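Notebook, May, page two of the rice business

Started 8 in the morning, before anyone could put a coffee on the white table. I wanted the rice corner sorted once and for all, and I have now spent far more of my life on it than I meant to!

Where we were: Zsolt says the rice should stay in whatever it gets poured into. Morenike says it should live in one place with a lid and only come out when somebody needs it. I'm with Morenike, mostly because I'm the one who ends up picking grains out of the aluminum rail. The cooker stays at the back left, by the wall. I tried it further forward last week and kept catching the lid knob with my sleeve (the little steel one has a glass lid, and I don't want to explain a broken one to Rhys).

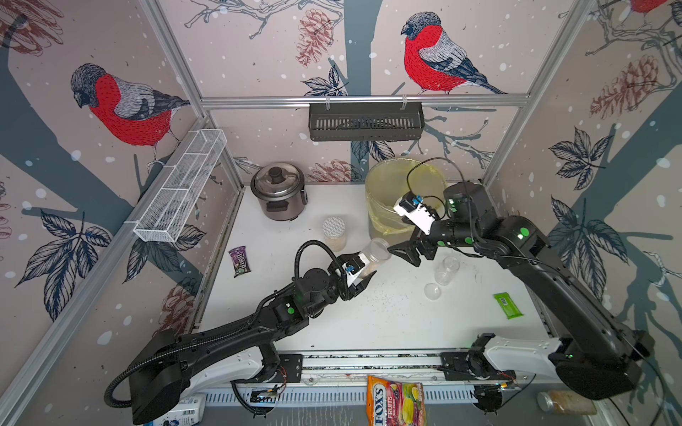
Weighing next. Everything we have, all containers together with the rice in them, came to 3,957 g on the Gronow scale. The rice on its own was 3,238 g. I did the subtraction twice and then had Hemi do it, and he got the same, so I'm calling it good. The old sheet is way off from this, but the old sheet was from before Yuto brought in the second bag, so never mind it.

A cup from the drawer holds 180 g if you level it with a ruler. Heaped it's anybody's guess – please level it! I've written LEVEL on the handle in marker and it is already rubbing off.

The wall baskets are still up for debate. I'd put the small stuff in the dark gray slotted one, under the bullfinch, and keep the long white wire one for lids and scoops. Morenike thinks anything small will drop through the wire, and she's probably right about that. Must try it with the actual scoops before I go on about it any more.
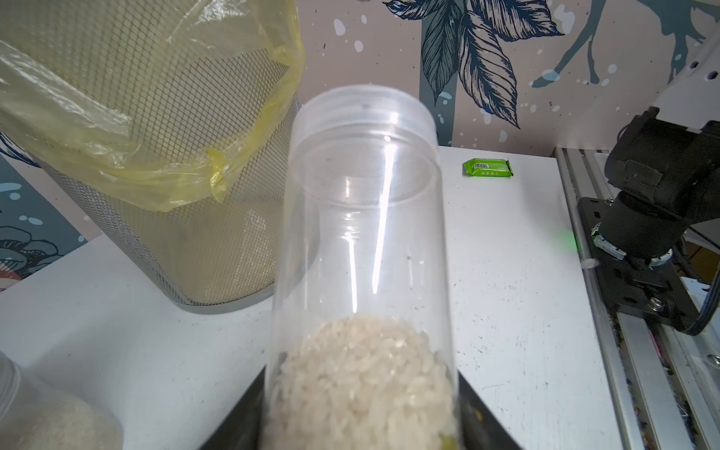
Pouring is still the messy part. Slow and low with the wide scoop works for me, and so does folding a sheet of paper into a chute, but the paper goes soft after a few goes. Hemi wants to order a proper funnel from Pedimeck. Fine by me as long as the neck is wide, the last one jammed every single time.

The table needs a real scrub too. Those small gray marks don't shift with a dry cloth, and I haven't tried the Hakanent spray yet (Zsolt has it, or had it). Candy packets can go in a drawer or in a person, I don't mind which.

To do: labels with the date opened, ask Rhys about the wide funnel, find the ruler again.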